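Chapter 4
Sorting and Storing Small Hardware

Makers of divided boxes promise a great deal. The Plover catalog claims that a clear lid "ends the search" for a lost bolt. Treat that claim with care. A lid shows you a shape, seldom a thread size. 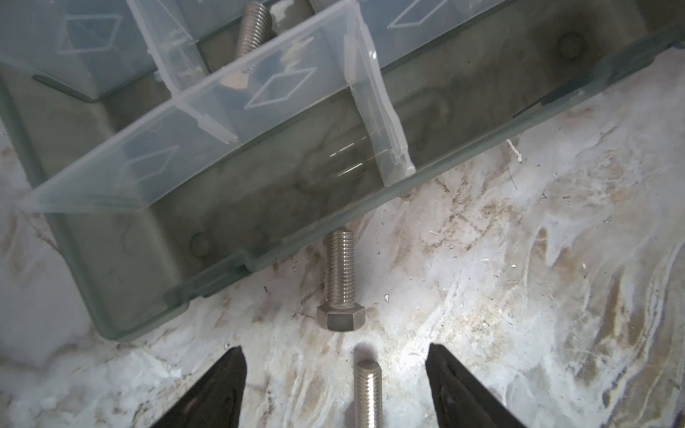 A box also does nothing for the bolts still lying on the bench. In the Younis shop survey, 685 of 1,000 loose fasteners had a labeled compartment waiting for them. Better boxes would hardly have helped.

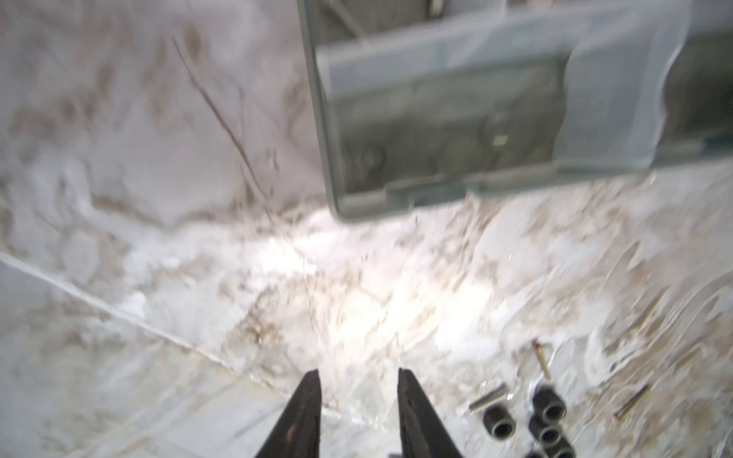

Dividers deserve the same doubt. Some slide, some warp, and small washers get under most of them. Before you buy, work through Exercise 4.1 with 50 mixed bolts and one box.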